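# Chapter 7: Looking After the Hand

*Draft notes by Akosua Quaye, for the second-year bench course. Still needs a pass for commas.*

Before you start. You need chapter 6 done, meaning the arm is homed and the wrist zeroed. If not, go back. A hand hung on a badly zeroed wrist will give you wrong readings all through this chapter and you'll blame the hand.

What we cover: taking the hand off, cleaning it, checking the tendons, the thumb joint, putting it back, the cup check. What we don't: motor replacement. That's chapter 9.

## 7.1 The unit

The Ladeck hand on the Camenzind arm. Four fingers, one thumb. Fingers are driven in the palm through tendons, thumb has its own mechanism and its own cable. Treat the two as seperate machines that happen to share a wrist. Most of the faults students bring me are thumb faults reported as finger faults. "It won't close" usualy means the thumb got there late.

Key terms for this chapter:

- **Slack**: tendon travel before the fingertip moves.
- **Rest pose**: fingers straight and together, thumb out.
- **Creep**: a joint drifting from its commanded position under no load.
- **Service count**: number of full open/close cycles since the last strip-down. Read it off the Flurkurik panel, second page.

Write the service count down every time. Every time. The bench log at Rolletberg has a column for it and half the rows are blank. When the thumb on our older unit started to creep, the last number anyone had written was 1462, and the entry after it just said "ok."

## 7.2 Taking it off

Power down at the controller first, then the supply. Wait for the fan to stop. Then:

1. Support the palm with your free hand.
2. Release the thumb cable. Pull on the plug, never the wire.
3. Release the palm cable.
4. Back out the wrist screws, opposite corners first.
5. Slide the hand straight off. No twisting. There are pins.

Put it on a clean cloth, palm up. Screws in the dish. If a screw goes on the floor, stop and find it now.

A word on force. If the hand doesn't slide off, something is still fastened. Check the palm cable again. I have seen one pair of bent pins this year and it cost us the whole of September waiting for the part.

## 7.3 Cleaning

Dry brush into the finger joints, knuckle to tip. Lint-free wipe for the pads. No solvent on the pads, they harden and then everything slips. Dust packs in behind the second joint where you can't see it, so bend each finger by hand and brush again with it bent.

Wrist end: wipe the mating face, both sides. Grit here tilts the hand, and a small tilt at the wrist is a large miss at the fingertip.

## 7.4 Tendons

Hold the knuckle still, wiggle the tip. Up to 3 mm of slack is fine. More than that, take up the adjuster a quarter turn and measure again. Don't chase zero. A tendon with no slack at all pulls the finger in when the palm warms up and you get creep.

Do all four even if only one is complaining. Record before and after.

## 7.5 Thumb

Check the bracket fastenings at the base by hand, then with the driver. Snug only. Swing the thumb through its full range and feel for a notch. A notch means the bearing, see chapter 9.

Refit in the reverse order of 7.2. Thumb cable last. Power the supply, then the controller, and send the rest pose before anything else.

## 7.6 The cup check

Small lidded cup, light, on a flat surface within easy reach. Clear the area around it, and watch the arm's path at the edge of the desk. Approach slow, from the near side. 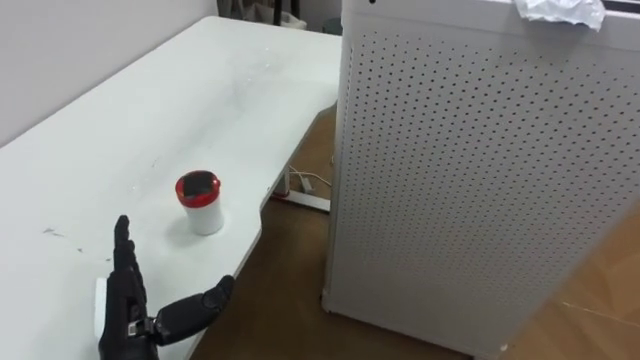
Stop short of the cup and hold the rest pose. Look at the fingers: together, straight, none sagging out of line. Look at the thumb: does it stay where it was sent? Give it 25 seconds by the clock. Then command the approach, close, lift, set down, open. Repeat until you trust it or until something drifts.

If the cup tips on closing, the fingers are early or the thumb is late. Go back to 7.5 before touching any tendon. If it slips on lifting, look at the pads. If it sets down crooked, suspect the wrist face.

Log the service count, slack before and after, and what the cup did. Full words please. Not "ok."

**Exercise 7.1.** Strip, clean and refit the hand with a partner, then swap roles. Compare slack readings and explain any difference between them.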